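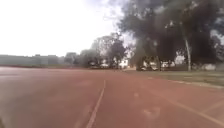

How many runs do I need before the first training pass?

Four complete runs per lane, in each direction, with matching steering logs. Training will start with fewer, but the lane follower tends to drift at the first worn line it meets.

4. Recording Example Runs

This section covers the collection of driving examples for the Ollell lane follower. Complete Section 3 (Mounting and Power) first. The steps assume an outdoor running track with painted lane lines and a Climstead base unit on firmware dated July 22, 2018 or later.

4.1 Before you record

1. Walk the lane you plan to use. Remove cones, hurdles and loose gear.
2. Set the drive selector to MANUAL. The unit does not log steering in AUTO.
3. Open the Hong recorder and create a new session. Enter the site, the lane and the direction of travel. The direction field cannot be edited after the session is closed.
4. Check that the horizon sits near the middle of the preview. If it is too high or too low, loosen the tilt screw, adjust, and tighten it again.
5. Confirm that at least one lane line is visible from the bottom of the preview toward the horizon. Breaks in the paint are acceptable.

Note: Do not repaint or tape over faded lines. Worn paint, scuffs and pale blotches on the surface belong in the example set. The model has to learn that a blotch is not a line, and it can only do so from runs that contain both.

Note: Soft or slightly blurred frames are kept by default. The blur filter (Settings > Intake) should stay at 2. Higher values discard most of what is recorded while moving.

4.2 Recording a run

1. Place the unit at the start of the lane with the line slightly left of center.
2. Press RECORD and wait for the steady tone.
3. Drive at walking pace. Keep steering corrections small.
4. On every second run, steer off the line on purpose and bring the unit back. These recovery segments are tagged automatically when the offset passes the limit set in Section 3.
5. Stop the unit before pressing RECORD again. Ending a session while moving leaves the last steering entries unmatched.

CAUTION: Keep one hand on the stop switch at all times. The unit does not detect people or vehicles in MANUAL.

CAUTION: Stay on the track surface. The wheels can catch where the track meets grass, particularly if the grass is higher than the lane.

4.3 Light conditions

Record under overcast sky first. It gives even light on the surface and fewer hard shadows. Add sunny runs later as separate sessions -- do not mix the two in one session.

Dark trees against a bright sky can pull the exposure down and turn the track nearly black. Set metering to LOWER HALF to prevent this. Foliage will then lose detail, which does not affect training.

4.4 Transfer and check

1. Connect the unit to the Skiltton dock and select Import.
2. Compare the frame count with the steering count. A session with 1,332 frames must show 1,332 steering entries.
3. If the counts differ by 9 or less, run Repair. If they differ by more, delete the session and record it again.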